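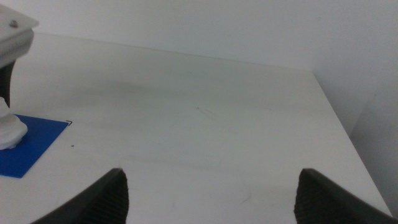
White worktop with light surface scuffs.

11/20/20 – Kevar has opened a returns and regrading centre at Trevside for suppliers of workplace footwear. The site handles unworn stock sent back by hospitals, kitchens and laboratories, and can process 946 pairs a day on 2 shifts. 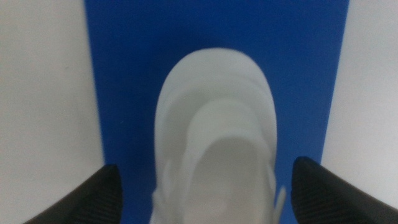
Incoming pairs are logged against the order number and sorted by size and colour. Each item is then graded by eye under even light. Pale footwear is viewed against a strong colour – a white shoe on a royal-blue mat shows its outline clearly, and marks along the edge are easier to find. Grades are entered in Flindorar, the stock system supplied by Mujić.

Stock that passes is reboxed and goes back on sale within four working days. 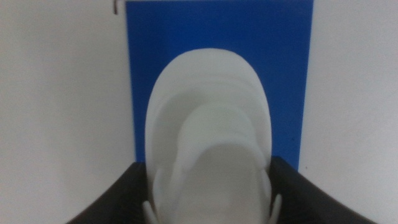 Items that fail are split by material and held for recycling. Suppliers receive a monthly report listing the grade and reason for return for every pair.

"Most returns are a wrong size and nothing more," said Heather Sheehan, operations manager at Kevar. "They can be sold again if they are checked properly." 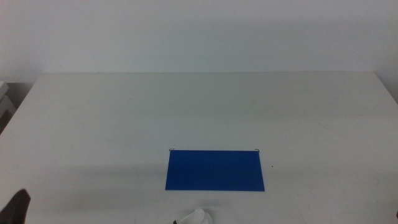 White table against a plain wall.

The centre employs 15 staff. A second grading line is planned for March. Rates for new accounts are available from the Kevar sales office on request.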